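Mon 30 September
Posted by the author

We have been in the house on Grutow Street since April and I am still finding out what the last owners did to it. This weekend I finally dealt with the hallway, or more exactly with the four layers of wallpaper in the hallway. I had put it off all summer.

The top layer was a plain stripe and came off dry in long sheets. Under it was a vinyl that fought back. I scored it, soaked it with warm water and dish soap, waited fifteen minutes and scraped. Then I did it again. The steamer I rented from Robichaud was better on the lower layers, but it drips down your sleeve and you have to refill it constantly. If you rent one, wear a long rubber glove on the arm that holds the plate. I went through two scrapers and most of a Saturday.

The third layer was a brown floral, and the fourth was pasted straight onto the plaster. No sizing, no primer. A few patches of plaster came away with it, the biggest one the size of a dinner plate, next to the light switch. I filled those on Sunday with a setting compound and will sand them when I get home from work tomorrow.

The steamer was $100 for the weekend with the deposit. Paper for the whole hall, from Bustari, priced out at $243, and that is for something fairly quiet. A friend had a decorator in for the same kind of space and was quoted 2000 with the plaster work, so I am doing it myself.

What I can't decide on is the pattern. I have six samples taped up by the stairs and I like all of them for ten minutes at a time. The hall has no window, so the safe choice is something pale. But I have lived with pale halls my whole life and I don't remember a single one of them.

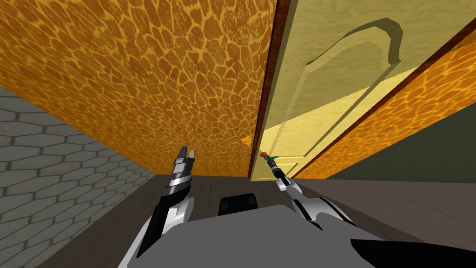 Pattern size matters more than color, as far as I can tell. A small print turns into a gray blur from the far end of a hall, and a big one gets chopped up by every door frame. My hall has five doors, so that is a lot of chopping. Giraffe patches in orange and gold over a whole big wall, with gray hexagon tile next to it and a pale yellow paneled door, is a lot further than I would go, but the plain door does give your eye somewhere to land. I am going to keep my own doors plain for that reason and stop thinking about painting them green.

The current favorite is a leaf print by Moroteck with a repeat long enough that I will waste a fair bit at the top of each strip. Paste-the-wall type, which I have used once before, in a closet. I'll order one extra roll and check that the batch numbers match before I open anything.

Next job is sanding, then a coat of primer, then two days to let it all dry properly - longer if the rain keeps up.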